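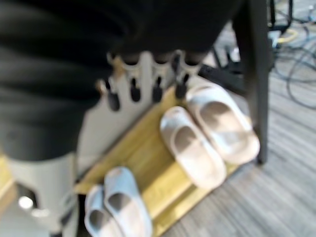

Gutley guest house — entrance check, June
Checked by: Raquel Loureiro

Slippers paired on the board: yes. Wipe the soles weekly.
Board flat and steady underfoot: yes. Keep it dry.
Rack with black pegs, firm when pulled: one peg turns in its slot. Huguette Bergeron to replace.
Dark cloth clear of the walkway: no. It hangs low over the rack — fold it or move it higher.
Floor free of grit: yes.
Door opens fully: yes, tried 2 times.
Light over the step: slow to come on. Reported to Murray Penner.

Next check: room 5, then the back stairs.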